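4.2 Vein pattern and perceived cleanliness

The second part of the study dealt with how people judge whether a stone surface has been wiped. In the interviews at Dornville and Ivville, residents told us again and again that a busy stone "hides everything." We wanted to know if this belief shows up in how often they clean, and if it differs between kitchens with plain counters and kitchens with strongly patterned ones.

We sorted surfaces into three groups: plain, lightly veined, and densely veined. A surface went into the third group when thin light veins branched across a darker ground with little open space between them. Stone of this kind is shown in Figure 4a. Two coders did the sorting separately and settled their differences by discussion. Most of the disagreements were over the line between the first two groups, and very few were over the third.

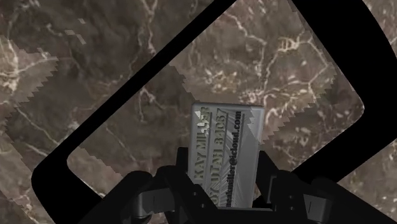 Tarcísio Brito objected at this point that pattern and color had been folded into one measure, and that a pale stone with gray veins might be wiped far more often than a dark one with the same amount of veining. We agree that the two should be kept apart. The household sample was too small to split again by color, so we added a color question to the June follow-up and report those answers in Section 4.4.

Households kept a cleaning diary for 30 days. Each entry gave the time, the part of the counter that was wiped, and the reason in a few words. The full set came to 1,083 entries. Reasons were coded as visible mess, routine, before cooking, after cooking, or guests. Entries that gave no reason were kept in the totals and left out of the comparison of reasons.

Homes with densely veined counters logged fewer wipes for visible mess than homes with plain ones. They did not log fewer wipes overall. The difference was made up by routine cleaning, often at a set hour. A woman in Ivville put it this way: "I can't see the crumbs, so I go over it after supper whether it needs it or not." Several others described running a flat hand across the stone to find what they had missed. In the plain group this habit came up only once.

Figure 4. (a) Densely veined stone with a dark brown and taupe ground. (b) Marble countertop next to a nearly black tabletop.

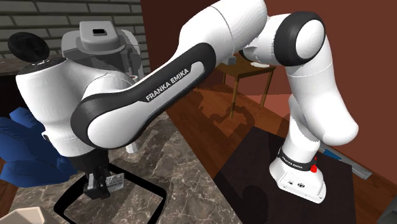
Where two surfaces met, the diaries became less reliable. Seventeen households had counters that ran up against a table or a second worktop of another material, and their entries often said "counter" for both. This matters for the comparison, as a single wipe could cover a patterned and a plain area. In an arrangement like the one in Figure 4b, with veined stone on one side and a nearly black top on the other, a person may well start wiping because of a mark on the dark part and carry on over the marble out of habit. We went back to these households by phone and asked which surface they usually looked at first. Of those who could say, 11 named the darker one. Their entries are marked in the tables and were run both ways. Leaving them out made the gap between the plain and densely veined groups slightly wider and did not change its direction.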